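Wivberg
Semana de testes com câmaras dianteiras para a condução assistida. São duas candidatas, a Flokness e a Gudemix, ligadas ao mesmo controlador, o Gudeta. Vou deixando as notas neste fio.

Wivberg
As duas vão atrás do para-brisas, lado a lado, no mesmo suporte. Gravação a 30 imagens por segundo, exposição automática, sem filtro polarizador. A calibração foi repetida antes de cada saída. Com a Flokness demora 5 minutos, com a Gudemix um pouco mais, porque o programa obriga a reiniciar no fim.

Wivberg
O percurso passa por zonas comerciais, com setas no pavimento, vias de viragem, painéis publicitários e muitos candeeiros. Escolhi a hora do sol baixo. Com luz boa, a diferença entre as duas nas linhas da estrada é pequena e não chega para decidir a compra. 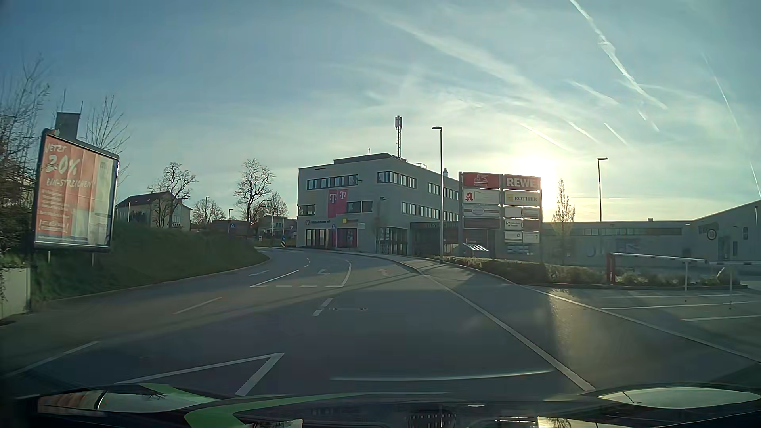 Na deteção de faixas, a Flokness aguenta melhor as zonas de sombra. A Gudemix escurece tudo quando o sol entra na imagem e demora a recuperar. Nos registos do Gudeta isso aparece como queda de confiança na linha da direita, e o controlador deixa de propor correções ao volante.

Wivberg
Em sinais pequenos a Gudemix ganha. Tem mais resolução no centro e lê os limites de velocidade mais cedo. A Flokness precisa de chegar mais perto e às vezes confunde letreiros de lojas com sinais. Nada de grave, o Gudeta descarta quase tudo na segunda leitura.

Wivberg
Pergunta que me fizeram ontem: sim, os reflexos do capô contam. O capô é escuro e brilhante e apanha o céu todo. Apliquei uma máscara na parte de baixo da imagem para as duas câmaras. Os reflexos do vidro que caem em cima do asfalto já são outro problema e a máscara não os apanha. 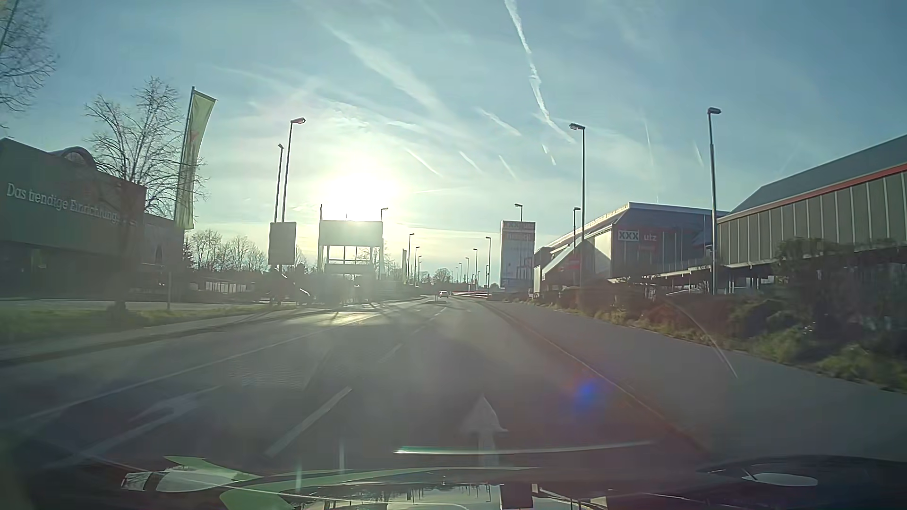

Wivberg
Sol de frente, logo acima dos painéis, e uma mancha dourada no asfalto. É nestas condições que interessa saber se a seta de seguir em frente e a de virar à esquerda são lidas como duas vias diferentes. A da esquerda está bastante gasta.

Wivberg
Separei 42 passagens com o sol dentro da imagem. Falta anotá-las à mão, uma a uma, e só depois comparo com a saída do controlador. Até lá não publico percentagens.

Wivberg
Temperatura: a Gudemix aquece bastante atrás do vidro. Num dos percursos desligou-se e voltou sozinha. A Flokness não se desligou nenhuma vez, mas o conector fica folgado com a vibração e tive de o prender com fita.

Wivberg
Próximo passo: exposição fixa na Gudemix e o mesmo percurso no sábado, se houver sol. Quem já usou o Gudeta com exposição fixa, diga que valores experimentou.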